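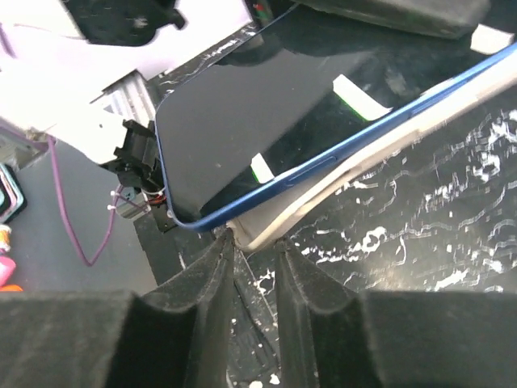 Skernero gripper kit, inspection before purchase, 25 April 2020. Print | E-mail
Reading time: 2 min

1. Finger pads: OK. Both are ribbed and narrow to a tip, and the glossy phone glass beside them shows reflections, so check the vision setting also.
2. Cables: comment. The purple one makes a loop near the left pad — ask Travach for a clip.
3. Emergency stop: OK, tested 3 times.
4. Manual: page on pad change missing.

Subscribe to our newsletter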